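Gripper money is finally in the plan, and I'm a little giddy

January 2019

So I've been pestering everybody at Teltley for news on the equipment plan, and at last I have some to pass along! The workshop is going ahead with its first proper automation budget, and the biggest slice of it is going to grippers and the motors that drive them. Not to the shiny new arms everyone was drooling over in November (me included, I'll admit it).

The thinking goes like this. The shop handles a lot of patterned tableware for Ventura, mostly bowls, and bowls are a pain. They roll, they nest, they chip at the rim, and a gripper that's perfect for a box can be hopeless on a curved edge. I spent a morning at the bench with the Teltley crew and came away convinced that the fingers matter more than anything else on the shopping list. 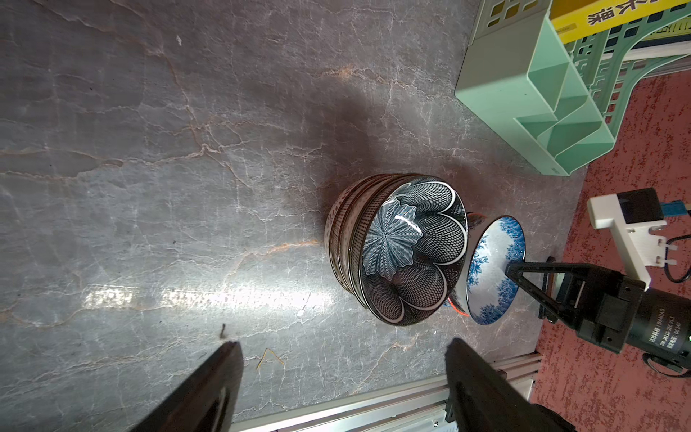

A black gripper finger against a white and blue bowl, next to the stacked ones, at the Teltley bench.

Now for the numbers, which I know is why half of you are reading. The plan covers 8 grippers, with two of those kept on the shelf as spares, plus 50 sets of replacement finger pads. The pads sound like a crazy number until you hear how quickly the team expects to go through them. There's also a line for 300 practice bowls in mixed sizes and patterns. I asked if they could just buy plain white ones and save some cash, and got a pretty firm no. They want busy patterns and they want dark ones, same as the real orders.

Quotes are in from two suppliers, Onine and Jolix. Onine is cheaper up front but charges extra for cables and brackets, and those little extras add up faster than you'd think. Jolix bundles all that in and throws in 18 months of repairs, so that's the one I'd pick if it were my money (it isn't, sadly). Teltley hasn't signed with either one yet, and the crew wants to borrow a unit from each before deciding.

One thing that got bumped is the conveyor. It was in the first draft of the plan, and it's been pushed to the next round so there's enough left over for training time and a second bench. I was sorry to see it go, but the folks who'd be using it every day didn't seem too upset.

Orders should go out once the loaner units have been tried, and I'll post the final choice when I get it.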